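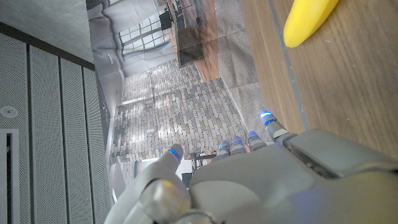 By the Clendska support desk | Updated 31/12/2023

Jivotine Hand: your questions

What comes in the kit?
The hand, a wrist plate, the power brick, one data cable and a bag of spare fingertip covers. The arm is separate. We sell the kit with a plate for the Ametepe arm, and we can drill a blank plate if you use something else. Send us your bolt pattern first!

What do the blue rings on the fingertips mean?
Steady blue means that finger is powered and talking to the controller. If one ring goes dark while the others stay lit, check the connector in the palm before you do anything else. You can dim them all in settings, and people who work with cameras usually do.

How much can it lift?
Up to 800 grams in a full wrap grip. For a pinch between thumb and first finger, stay well under that. Fruit, cups, small boxes and most hand tools are fine. We love watching it handle toy food – bananas are a great first object, easy to curl around and hard to hurt.

Do I need to write code?
Not to get going. The Lemotdale app has 30 ready-made grips, and you can save your own by setting each finger with a slider. If you do like code (we do!), there's a Python library and a pile of sample scripts.

The thumb hits my first finger when it closes. Is it broken?
Probably not. Run the thumb setup again with the hand open and nothing near it. The October update changed the closing order, so older saved grips may need a small tweak.

How loud is it?
You'll hear a soft whir. We talk over it all day in the office.

How long do the finger cables last?
We change ours after 2000 hours. It's a fiddly job the first time and pretty fun after that. The guide is in the app under Care.

Can I rent one before I buy?
Yes. A month costs $700 with the wrist plate included, and all of it comes off the price if you keep the hand.

Is there a left hand?
Yes, same price, same app. Pairs can share one controller – just pick "two hands" when you first connect.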